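How a Game Remembers Where You Stopped

When you turn off a game and come back the next day, your character is usually standing close to where you left it. The coins are still in the bag. The door you opened is still open. The game does this by writing a save file.

A save file is a list of facts stored as numbers. It does not hold a picture of the level or a recording of what you did. In Weviddale, a farming game, one save file holds 265 numbers. One of them is the day of the season. Another is the number of turnips in the barn. Two more give the position of the farmer, one for left and right and one for up and down.

Position works like a sheet of graph paper. Every square has a column number and a row number. If the farmer stands in column 18, row 52, the game stores 18 and 52. When you load the game, it reads both numbers and puts the farmer back on that square. 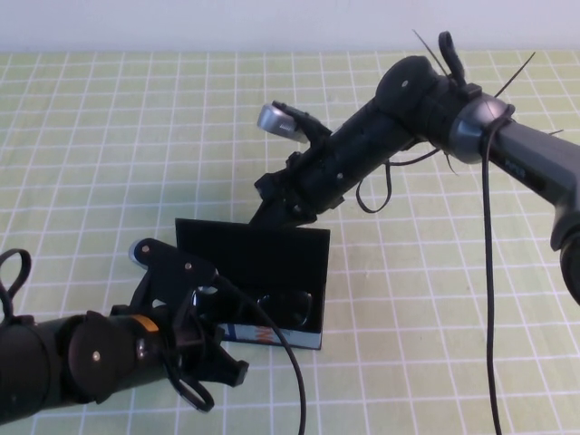
Otado wrote in to ask why a game can't just save everything, all the time, so that no progress is ever lost. Part of the answer is speed. Writing to storage is slower than changing a number in memory, and a game that wrote every change as it happened could start to stutter. Most games pick certain moments instead: the end of a day, a new room, a bed or a campfire. Saving at one of these moments is called a checkpoint.

Memory and storage are different parts of the machine. Memory is fast, but it is cleared when the power goes off. Storage is slower and keeps its contents. While you play, the numbers are in memory. Saving copies them to storage.

If the power is cut during a save, the file may be only half written. A half-written file is called corrupted, and the game may refuse to load it. For this reason many games show a small spinning symbol and ask you not to switch off. Some also keep the older save until the new one is finished – then, if something goes wrong, the older one can still be used.

Games can also check a file for damage. A simple way is to add up all the numbers and store the total at the end. This total is called a checksum. Suppose a tiny save file holds 18, 36 and 5. The total is 59. If the game loads the file and the numbers add up to 52, it knows that at least one of them has changed.

Words to know
Save file: the stored list of facts about your game.
Checkpoint: a moment when the game saves.
Corrupted: damaged, so that it cannot be read correctly.
Checksum: a total used to look for damage.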